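よみもの > ひかりのなぜ > 色とピカピカのはなし

最終更新日：2019-01-01

ものの色は、どこからやってくる？

夜、ねる前に部屋の電気を消すと、赤いクッションも黄色いカーテンも、みんな黒っぽくなっちゃうよね。わたしは小さいころ、色というのは夜になるとどこかへ出かけていくものだと思っていました。朝になるとちゃんと帰ってきているから、けっこうまじめなやつだなあ、なんて。

もちろん、クッションの色が家出をしたわけじゃありません。色が見えるためには、光がいるんです。電気やおひさまから出た光がクッションに当たって、はねかえって、それがきみの目に飛びこむ。そこではじめて「あ、赤だ！」とわかります。光が来なければ、はねかえるものもないから、色も見えません。まっくらな押し入れの中で折り紙を1まい引いて、色を当てるあそびをやってみてね。わたしは何回やってもまぐれでしか当たりません。

白い光のなかみ

では、どうしてクッションは赤くて、カーテンは黄色いんだろう。どっちにも同じ電気の光が当たっているのに、へんだよね。

ひみつは、光のほうにあります。おひさまの光は白っぽく見えるけれど、その中には赤、オレンジ、黄、緑、青、むらさきと、いろんな色の光がまざっているんだ。雨あがりのにじは、このまざった光が空の水のつぶを通るときに、色ごとに分かれて出てきたもの。にじの色は、となりどうしがなめらかにつながっているから、いくつに分けるかは国や時代によってちがうんだって。わたしは今でも、あい色がどこからどこまでなのか自信がありません。

赤いものは、まざった光の中から、おもに赤い光をはねかえします。ほかの色の光はどうなるかというと、ものにすいこまれてしまう。すいこまれた光は、だいたい熱にかわります。青いものなら、おもに青い光をはねかえす。つまり、きみが「青いなあ」と思って見ているとき、目にとどいているのは、すいこまれずにもどってきた光というわけ。

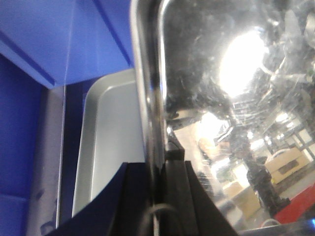

青とグレー。目にもどってくる光がちがうと、色もちがって見える。

じゃあ白と黒は？　白い紙は、いろんな色の光をほとんどぜんぶはねかえします。ぜんぶまざってもどってくるから、おひさまの光と同じように白く見える。黒い紙はその反対で、ほとんどすいこんじゃうんだ。グレーは、そのまんなかあたり。どの色の光も同じくらいずつ、はんぱにはねかえしていると、グレーになります。

夏に黒いぼうしをかぶって外に出ると、頭がじりじりあつくなるでしょう。光をたくさんすいこんで、それが熱にかわっているからです。9月になってもまだまだ日ざしは強いから、うんどう会の練習のときは白いぼうしがおすすめ。わたしは黒いぼうしで遠足に行って、とちゅうから頭の上で目玉焼きが焼けそうな気分になりました（焼けないけどね）。

ピカピカとサラサラ

さて、色のほかにもうひとつ、ものの見た目をきめる大事なことがあります。ピカピカしているか、していないか。

かべにボールを投げるところを思いうかべてみて。たいらなかべに、ななめからボールを当てると、反対がわのななめに向かってきれいにはねかえるよね。光もこれと同じ。つるつるでたいらな面に当たった光は、来たときと同じかたむきで、反対がわへはねかえります。たくさんの光がそろって同じ向きにはねるから、まわりのけしきの形がくずれずに目にとどく。これがかがみです。

今度は、でこぼこの石がきにボールを投げたらどうだろう。右に行ったり左に行ったり、自分の顔のほうへ帰ってきたり、もうどこへ行くかわからない！　紙や木や、ざらざらしたかべに当たった光は、こんなふうにばらばらの向きに散らばります。紙はさわるとなめらかだけど、光にとってはでこぼこだらけの山道みたいなもの。だから、どんなに白い画用紙でも顔はうつらないんだね。

でも、ばらばらに散らばるのは悪いことじゃないよ。教科書がどこから見ても読めるのは、光がいろんな向きに散らばってくれるおかげ。もしページがぜんぶかがみみたいだったら、まぶしかったり自分の鼻がうつったりして、勉強どころじゃありません。（宿題をしない理由としては、ちょっといいかも。）

金ぞくがよく光るのは、表面で光をとてもよくはねかえすからです。ただし、金ぞくならなんでもかがみになるわけではなくて、どれくらいたいらにみがいてあるかで見え方がかわります。細いすじがたくさん入った金ぞくだと、うつったものがすじにそってのびて、ぼんやりします。台所の流し台をのぞいてみて。自分の顔が、なんだか色のついたゆうれいみたいに見えるはず。
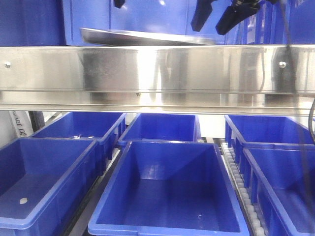
スプーンの中の、さかさまの自分

晩ごはんのとき、カレーのスプーンをのぞいたことはある？　食べる前の、きれいなスプーンでやってね。

すくうほう、つまりへこんだほうをのぞくと、顔がさかさまにうつります。うら返して、ふくらんだほうをのぞくと、今度はちゃんと上が上のまま。でも鼻がぐーんと大きくなって、耳はちっちゃくなって、なんともいえない顔になる。わたしはこの顔が大好きで、レストランでもついやってしまい、おとなりの席の赤ちゃんに笑われました。

どうしてこうなるかというと、面がまがっているからです。へこんだ面では、上のほうに当たった光は下へ、下のほうに当たった光は上へとはねかえって、とちゅうで交差します。交差したあとの光を見ているから、さかさまになるんだ。ふくらんだ面だと、光は外へ外へと広がるようにはねかえります。だから、せまい面の中に広いけしきがぎゅっとおさまる。まがり角に立っている丸いミラーは、このふくらんだ面をつかっています。車や自転車が横から来ないか、いっぺんに広く見わたせるようにね。

家の中で、ふくらんだピカピカをさがしてみるとおもしろいよ。ドアノブ、やかん、水道のじゃ口、ネジやボルトの頭。丸いものには、たいてい小さな白い点みたいな光がのっています。あれは、まどや電球が小さくなってうつっているもの。絵をかくときに、ボールやりんごに白い点をちょんとかくと、急につやっとして見えるでしょう。絵かきさんのうでの見せどころなんだけど、やっていることは「まどをうつす」だけなんだよ。

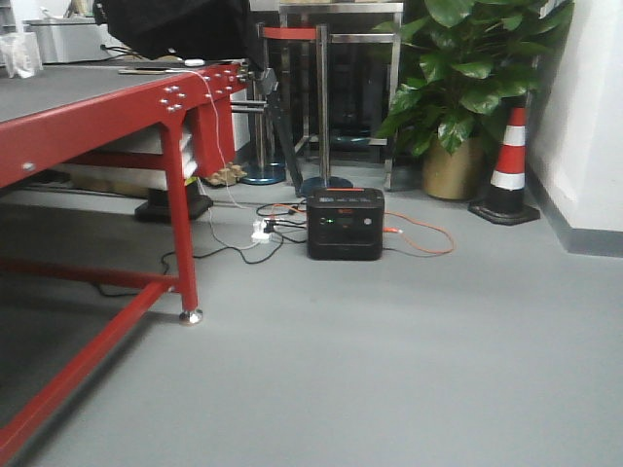

赤いところと銀色のボルト。光り方のちがいもくらべてみよう。

おうちでやってみよう　アルミホイルのじっけん

よういするものは、アルミホイルとペンだけ。アルミホイルは、ノートくらいの大きさに2まい切ります。切るときは、はこのギザギザで指を切らないように、大人といっしょにやってね。

1まいめは、つくえの上にそっとのばして、しわをつけないようにします。よく光る面を上にして、そばにペンを立ててみよう。ぼんやりだけど、ペンの色がうつります。

2まいめは、くしゃくしゃに丸めてから、そっと広げます。やぶれてもだいじょうぶ。さっきと同じようにペンを立ててみると……今度はペンの形がぜんぜんわからない！　でも、キラキラする点は前よりふえています。しわのひとつひとつが、べつべつの向きをむいた小さなかがみになって、ばらばらに光をはねかえしているんだね。

おもしろいのは、同じアルミホイルだってこと。はねかえす光の量は、それほどかわっていません。かわったのは、はねかえる向きだけ。よゆうのある人は、くしゃくしゃのほうを指でこすって、どこまでもとにもどせるかやってみてください。わたしは40回こすってあきらめました。ペンはもどってこなかったなあ。

すきとおるもののふしぎ

ここまで「はねかえる」と「すいこまれる」の話をしてきたけれど、もうひとつ、光には「通りぬける」という道もあります。まどガラスや水、とうめいなコップやプラスチックの入れものがそうです。 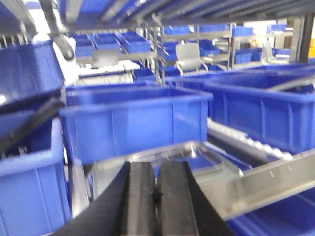
ただ、すきとおっているものも、光をぜんぶ通すわけではありません。夜、明るい部屋の中からまどを見ると、自分のすがたがうつるよね。あれは、ガラスの表面で光がちょっとだけはねかえっているから。昼間もほんとうは同じようにはねかえっているんだけど、外から入ってくる光がとても明るいので、負けて見えなくなっているんです。

それから、くもりガラスやトレーシングペーパーみたいに、光は通すのに向こうの形がよくわからないものもあります。こういうものは、通りぬける光の向きが、とちゅうでばらばらになってしまうんだ。くもりガラスのざらざらした面にセロハンテープをぴったりはると、そこだけ向こうが見えやすくなることがあるよ。テープののりがでこぼこをうめて、たいらに近づけてくれるんだね。おふろのドアでやるときは、おうちの人にきいてからにしよう。わたしはきかずにやって、テープのあとをきれいにふくはめになりました。

水にぬれたTシャツの色がこくなるのも、このでこぼこの話とちょっとにています。布のせんいのすきまに水が入ると、表面で散らばる光がへって、おくまで入ってすいこまれる光がふえるんだ。かわけば、またもとの色にもどります。雨の日に、道路の色がどうかわるかも見てみてね。水たまりのところだけは空がうつっていたりして、下を向いて歩くのがちょっと楽しくなるよ。

にじの色が、どうしていつも同じ順番にならぶのかは、「にじのなぜ」のページに書いてあります。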